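Home News Music Interviews Charts Contact

Siriporn Limsakul on Writing the Catchiest 20 Seconds of the Summer

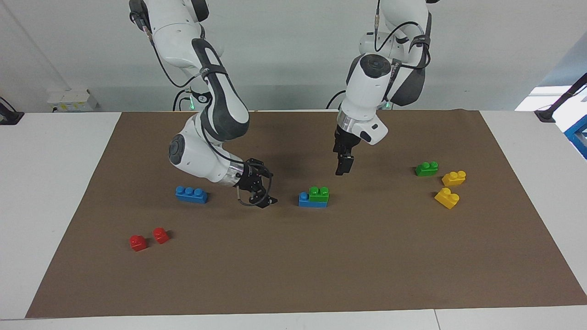 Two robot arms over a mat scattered with toy bricks.

If you have been anywhere near a radio since August, you already know the Kesico song. It's the bus pass one, with the handclaps and that little hiccup before the word "ride." I have sung it in the shower, in the dentist's waiting room, and once into the phone while on hold with my bank. So when Siriporn Limsakul, who wrote it, said she had a free hour on Tuesday, I dropped everything!

She laughs when I confess to all this. "My mother does it too, and she doesn't even take the bus," she says. "She gets the second line wrong every time. I've stopped correcting her."

Limsakul spent years writing album tracks for other singers before the girl group Gririne asked her for a single. They loved her demo and passed on it, but their manager, Ottavio Pagano, kept the file. When Kesico came looking for a jingle with the group's voices on it, he called her the same afternoon.

"I thought, fine, a jingle, I'll have it done by dinner," she says. "It took 8 weeks. A pop song gives you a verse to warm people up. With this one the first note has to be the hook already, and then you still have to fit in the name of the bus pass."

The hiccup was an accident. Akosua Odoi, the group's lead vocalist, caught her breath in the wrong place during a late take, and Limsakul, listening on headphones, jumped out of her chair. "I said, please, do that again. She had no idea what I meant. We spent the rest of the night trying to get it back, and in the end we used the first one."

Then there are the harmonies, which I will defend to anyone. There are three parts under the chorus, and the lowest one moves in a way you'd expect from a church choir. Limsakul lights up when I bring it up. "You heard that? I fought for that! The client wanted it simpler. Ottavio told them to play it in the car first, and they came back and said leave it."

Fans have been begging for a full version, and there is one, sort of. Gririne sang a two-minute cut at their last show, with a new bridge and a dance break. Odoi wrote the bridge herself.

"It's better than mine," Limsakul says. "I told her she should do the next one, and she's started sending me voice notes at 3 in the morning."

Will it be released? She looks at the ceiling for a while. "Ask Ottavio," she says, and starts humming it.

Recent stories
Léonie Guérin Announces Acoustic Tour
Drukeck Share Video for New Single
Review: Tetteh Live at the Harbor Stage
Silvana Medeiros Picks Her Favorite B-Sides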